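Stundisby Parish Registers: Transcription Data Set

Summary

The data set holds 1,761 entries transcribed from the baptism, marriage and burial registers of the parish of Stundisby. It was prepared for local historians and for families tracing their relations. Each row stands for one entry as the clerk wrote it.

Contents

entries.csv - the transcribed entries, one per row
places.csv - farms and hamlets, with old and present spellings
notes.txt - remarks on damaged or doubtful pages

Columns in entries.csv

id: running number, never reused
register: B, M or D
year: as written in the register
surname and forename: spelling kept as found
place: matches a row in places.csv, or is left empty
doubt: 1 where the reader was unsure of any word

How the entries were read

Each page was read by Mitra Mousavi and read again by Murray Lapointe, neither seeing the other's work. Differences were settled by Danish Naqvi. Where no agreement was reached, both readings are given in notes.txt and the row is marked as doubtful. In the present release 80 rows carry that mark.

Known gaps

The burial register lacks 17 leaves, and no later copy of them has been traced. Ages at burial are often given in round figures and should be used with care. Surnames were not made uniform: the family written as Skulloler in one book may appear under other spellings elsewhere.

Use and credit

The files may be copied and changed freely, provided that the source is named. Corrections should give the id of the row and the reading proposed. They are gathered through the year and entered each February.

Contact

Letters should be addressed to Ardalan Abbasi at the Tabrizi Reading Room, which keeps the working copies.

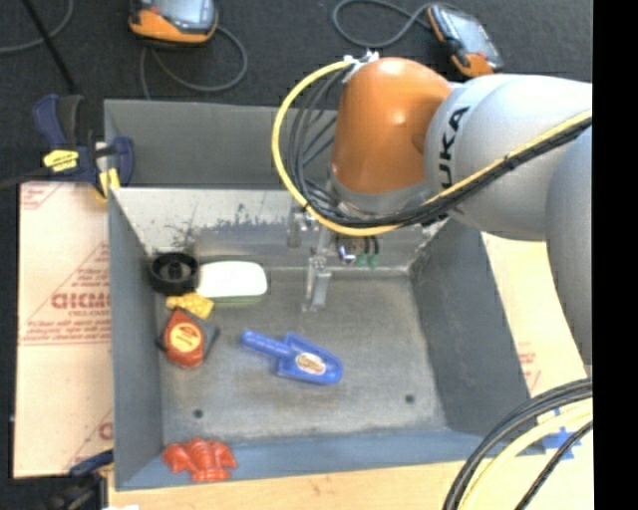 Requests for the page scans are handled separately and may take up to 10 working days - please state the register and the year required.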